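Monitoring mission mandate expires in February, what replaces it?

Board: Conflict and Ceasefire Monitoring
Sep 8, 2020

transitline
The current mandate for the Revusitz monitoring mission runs to the end of February. Renewal needs consent from both sides, and the northern delegation has said it will not sign the existing text again. Its objection is to Article 7, which lets patrols enter the buffer strip without prior notice. The southern side says Article 7 is the only part of the agreement that works.

As I read it there are two drafts in circulation. One keeps the patrols and adds a notice period. The other replaces most foot patrols with fixed sensors along the Prakarlow road and cuts the headcount from 340 to 200. I would like to hear from people who have read either one.

kestrel_nm
I have read the second. The reduction to 200 is all field staff. Headquarters in the capital is untouched. That matters because violation reports are written by field staff, and a report without a named observer attached has no standing in the joint commission. A sensor log is treated as supporting material. Unless the commission's rules of procedure change at the same time, the draft produces more data and fewer admissible reports.

oldtreaty
That is overstated. The commission accepted sensor data twice last year for the Oyelaran crossing. Both were artillery movements inside the withdrawal line and both led to a formal finding.

kestrel_nm
Both had a patrol on site within the hour. The finding cites the patrol. The log is in the annex.

oldtreaty
The finding cites both, in the same paragraph. I agree the patrol is listed first.

transitline
Can either of you point to a rule that says a log is insufficient alone? I went through the procedure document and found only the phrase "verified observation," which is not defined.

kestrel_nm
It is not defined. Practice has been to require a person. You can call that a gap in the text, but the northern delegation has relied on it every time it contested a report, and the chair has gone along with it.

dmz_reader
Replying to the first post. The notice period in draft one is the real problem. I have seen 24 hours and 48 hours quoted. With either, heavy equipment can be moved out of the strip and back again between visits. The old mission had 12 hours in its first year, and the number of findings in that year was close to zero. They picked up once notice was dropped.

oldtreaty
The first year was also the quietest. You cannot separate the two from the published figures.

dmz_reader
The second year was quiet on casualties too. Findings still went up.
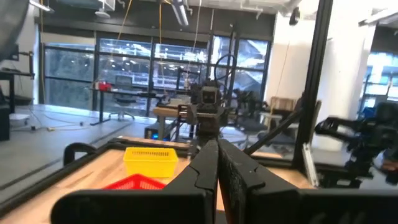 Yellow basket on the tabletop

pallas77
Some numbers from the last public summary, for what they are worth. The mission logged 291 alleged violations over the reporting period. The summary does not say how many came from patrols and how many from complaints by the parties, so it cannot settle the argument above. It does say that access was refused most often on the Prakarlow road, the same stretch where the sensors would go. Somebody has to install and service them. If patrols are being turned back there now, I do not see why a maintenance crew would get through.

kestrel_nm
Draft two has a clause on technical access. It is one sentence and has no penalty attached.

transitline
Who pays for the sensors? The Zarico group of donor states funded the last equipment package, and I have not seen a pledge from them for this one.

pallas77
No pledge yet. They asked for a costed plan and have not received it, going by their last communique. Salaries come out of the assessed budget and equipment out of voluntary funds, so a switch from people to hardware moves the mission toward the less reliable source.

oldtreaty
That is a fair point and I had not considered it. I still think draft two is the only one both sides could sign. The northern delegation will not accept unannounced patrols and the southern side will not accept notice. Sensors avoid the question.

dmz_reader
They postpone it. First time a sensor goes dark, someone has to go and look, and you are back to Article 7.

kestrel_nm
My expectation is a technical rollover on the present text, three or six months, signed in the last week. They have done it before.

transitline
A rollover needs both signatures as well. I will post the commission agenda here when it is published.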